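**The Jistura bed, king size, with a Swati fitted sheet**
*Words: Usman Marwat*

I've slept on the Jistura since June and I still get a small kick out of walking into the bedroom and seeing it. Our old bed was a metal thing that squeaked when you turned over (and sometimes when you didn't), with a headboard made of bars that found the back of your skull every time you sat up with a book. Going from that to a proper padded headboard and a pale wooden frame has been a bigger change than I expected for something I mostly use with my eyes shut.

The headboard is the reason we bought it. I had sat against a lovely one in a showroom in Kanbridge, priced at £3,000, and spent the bus ride home trying to persuade myself that this was sensible. It wasn't. Then I found the Jistura at Bitavance for £1,000, with delivery to the room, and ordered it that evening before I could start reading other people's opinions.

It's tall, it's grey with a bit of brown in it depending on the light, and it's divided into padded panels with enough give that you can lean for a whole film without reaching for a second pillow. I'd worried the fabric would be scratchy. It's got a slight texture to it, like a good jacket, and it doesn't snag on a woolly jumper. Crumbs do settle in the grooves between the panels, but the thin nozzle on the vacuum gets them out in no time.

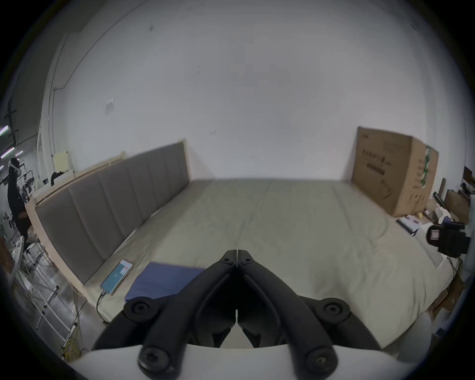

PAGE 86

The side rail has been a lovely surprise too. The wood is light and smooth, with the edges eased off so you don't bark your shin on them, and it goes with a white wall as if they'd been introduced beforehand. My phone lives on the edge of the mattress with its cable going down over the side, and there's enough of a gap by the rail to tuck the lead in so it isn't lying across the floor waiting for my foot. A proper cable slot would have been better still. If Jistura ever do a second version, that's my one request for the design department.

Putting it together took two of us most of an evening. Adeel Gondal came round to help, and I'd recommend having an Adeel, because the headboard is heavy and has to be held upright while someone lies on the floor and finds the bolt holes. The instructions are all drawings, no words, and they're good right up to the slats, where two of the drawings look identical and aren't. We put the centre support in back to front, ate some samosas, took it out again and had it right by ten o'clock. All the bolts were there. The hex key in the pack is soft and will round off if you lean on it, so use your own if you've got one.

Tighten everything again after a fortnight. Ours had settled a little at the foot end and there was a faint tick when I sat down to put my socks on. Half a turn on each of the corner bolts and it went, and it's been silent ever since. I can get up at five in the morning without waking anyone!

Now the sheet, which I bought at the same time and which deserves its own few lines. The Swati is a plain fitted sheet in a pale colour somewhere between beige and grey. It's soft from the first night, it goes right round the corners of a deep mattress and - this is the bit that delights me - it stays there. With our last set I was stuffing a corner back under every other morning. It does crease. If you want the crisp hotel look you'll have to iron it, and I am never going to iron a sheet this size, so we live with the wrinkles and I've grown to like them. It's also pale enough that every little mark shows. Anyone with a dog or a habit of eating toast in bed should go a shade or two darker.

With a big flat bed in the room I've also ended up doing all our folding there, and that's been a quiet pleasure. There's space to spread a thing out, square the corners and get it into a decent stack, where before I was doing it against my chest in the hallway and producing something closer to a parcel. The mattress is at a good height for it as well. I don't have to stoop, and I'm not short.

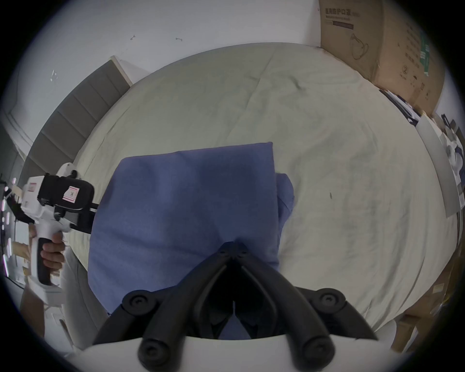 I'd say the same about changing the bedding. You can get a hand between mattress and rail without taking the skin off your knuckles, and the mattress doesn't slide about while you're wrestling with the far corner. It's a two-minute job on a good day. My mother, who has firm views on beds, came to stay and did it before I was up, and her only complaint was that I don't own enough pillowcases.

A few grumbles, then. The headboard is taller than it looks on the website, so measure up to any light switch or shelf before you order. We're fine, but only by luck. The packaging is enormous, and Bitavance wanted extra to take it away. And the rail is close enough to the floor in the middle that my vacuum head won't go under unless I take the brush off, which means I do it less than I ought to.

None of that would stop me buying it again. I've told my sister to get one, and I've been to sit on Adeel's own bed (a metal one, bars and all) and told him to get one too. He says he's thinking about it. He did ask whether the headboard comes in green, and it does, a dark bottle green that I'd have been very tempted by if our curtains had been any other colour.

**Jistura bed, king size:** £1,000 from Bitavance. Mattress not included.
**Good for:** readers, film watchers, anyone with a squeaky bed.
**Less good for:** low windowsills, toast.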